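We use cookies to keep you logged in and to remember which threads you've read. By continuing to browse you accept this. [Accept] [Manage preferences]

Thread: Moving my mother's recipe collection off her old computer (long, sorry)

inesbakes
Okay, hello everybody, I mostly lurk in the bread section but I figure somebody in Off Topic has been through this. My mother kept recipes for her whole adult life. The early ones are on index cards, then there's a stretch of spiral notebooks, and then at some point my brother set her up with a desktop and she typed EVERYTHING into a program called Braltine, which as far as I can tell quit being sold a long time ago. She passed in the spring and I'm the one who got the boxes.

What I want is one family cookbook, printed, one copy per household, ready for November when everybody comes to my place. I have 196 recipes picked out so far. Some of them exist on a card AND in a notebook AND in Braltine, and all three disagree with each other. The honey cake alone has two different oven temperatures and in one version there's no egg.

So how did you all handle it? Do you pick one version? Print them all? I'm going back and forth and I haven't typed a word yet.

Inês Magalhães

pálfi_l
Sorry about your mom. I did this for my grandmother's recipes and I'll tell you what I wish I'd done, cook first and type second. I typed everything up beautifully, had it bound, handed it out, and my cousin called me up because the dumplings turned into soup. Grandma wrote "flour, a glass" and her glass was a giant thing that used to be a mustard jar. You'll only find that stuff at the stove.

On versions, go with the latest one. She changed it for a reason.

dkhong
I'm going to disagree with Levente on the latest version thing. My aunt's latest versions were all from after the doctor scared her about salt, and they taste like wet paper! The good ones were in the middle, when she was feeding seven people every night and had opinions. I'd look for whichever card has the most grease on it. The grease doesn't lie.

pálfi_l
Ha, okay, fair. But the grease could just mean it was sitting next to the fryer.

dkhong
Then it was sitting next to the fryer because she was using it!!

wojo_m
Practical question before you two get into it again. Inês, can you still open the Braltine files? I had a similar thing with my dad's fishing logs and the program wanted a registration key that was on a sticker on a box that went to the dump in some previous decade. What saved me was that the files themselves were plain text with junk in between. Try opening one in a basic text editor and see if you can spot the words.

Also copy everything twice before you touch anything. One copy goes to somebody else's house.

inesbakes
Wojciech you're a genius, I can read them! It's a mess of little squares, and then "HONEY CAKE (Bárány)" and then more squares, but all the words are in there. Bárány was the name of the street they lived on when my parents were first married, so now I know which honey cake it is. The Bárány one has the egg.

I also found notes in there I never knew about. She has a comment line on each recipe and she used it like a diary. Under the bean soup she wrote "made for 5, everybody sick, only the baby ate." I was the baby. I had to go sit on the porch for a while after that one.

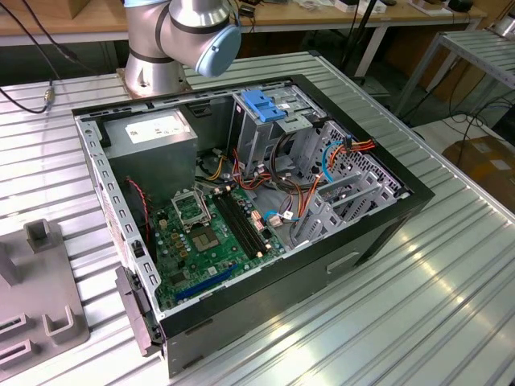 Anyway, the comments make me think I can't just pick a version and toss the others, because the comments are all attached to different ones. The cards have pencil notes too, and my grandmother's handwriting shows up on a few. If I merge them all into one clean recipe, all of that goes.

dkhong
Oh please please keep the comments. I would trade every recipe of my aunt's for one line like that. Put them in italics under the recipe, with no explanation, just how she wrote it.

pálfi_l
Agree with Diệp on this (mark the calendar). Do one working recipe that somebody can cook from, and then the notes underneath. Put the other versions in the back if they're different enough. The cooks use the front and the nosy relatives read the back.

attila_v
Coming in from the printing side, I ran the front counter at a copy shop for years. Please do not do the ring binding. Everyone asks for it because it lies flat, and it does, and then the pages tear out at the holes and you've lost the desserts. Desserts always go first because they're at the end. If you want flat, ask for wire-o with a heavier cover. Or do what I did for my own family and put the pages in a three-ring binder with plastic sleeves, so when somebody spills on the pancakes you reprint the pancakes.

wojo_m
Hard no on plastic sleeves, Attila. They stick together, they glare under the kitchen light and they weigh a ton. My sister has one of those and it lives on top of the fridge where she can't reach it.

attila_v
Get the matte ones. And tell your sister to move it!

wojo_m
She's been told.

inesbakes
Well now I want to know about paper. I got a quote from an online outfit called Gisudham and their minimum is 100 copies, and I have nowhere near that many relatives, thank goodness. There's a local place, Roredico, that will do small runs but they want a finished PDF and they were a little short with me on the phone when I asked what a bleed was.

attila_v
Bleed is only when color runs off the edge of the page. If you have white margins all the way around, tell them "no bleed" and you're done, they'll be nicer to you right away. Leave a wider margin on the binding side than you think you need. And ask for ONE proof copy before you approve the rest. Cook from the proof for a couple of weeks with dirty hands. You'll find every typo there is.

pálfi_l
The proof copy is where I would have caught the mustard jar.

dkhong
How are you going to organize it? I ask because my aunt filed by who taught her the recipe and not by type of food, so the lemon pie was next to the pickled herring, both from Mrs. Somebody downstairs. I used to hate it, and then I redid it all in normal chapters and it felt like anybody's cookbook. I'm still a little sorry I did that.

inesbakes
Oh no, see, Mom's cards are by season, kind of. There's a divider that says "when it's too hot" and one that says "company" and one that says "for Lent but good." I was going to do soups, mains, desserts like a normal person. Now you've got me thinking.

wojo_m
"For Lent but good" has to be a chapter. I will drive over there.

pálfi_l
Keep her dividers and put a plain index in the back by ingredient. Someone standing there with a bag of zucchini needs to be able to look up zucchini.

inesbakes
Okay, so I have news. I've typed 47 of them! I'm doing her dividers, an index in back, comments in italics, and I'm cooking anything that has a weird measurement in it before it goes in. I've had the bean soup for three nights. It's fine. It needs more bay leaf than she says, and I'm writing that in as my own comment with my initials, I hope that's allowed.

dkhong
It's not just allowed, it's required. Your kids are going to argue with it.

attila_v
Leave blank lines under each recipe for exactly that. Four or five lines. And don't use glossy paper, pencil won't take on it.

pálfi_l
What did you decide on the honey cake?

inesbakes
Bárány version in front, eggless one in the back with her note, which says "no eggs in the house, did not tell anyone." I made both for my brother and he liked the eggless one better. I'm not speaking to him.

wojo_m
Post the eggless one please.

inesbakes
Tonight after supper, once I figure out how big a "coffee cup of honey" is. I have three of her coffee cups here and they're all different sizes.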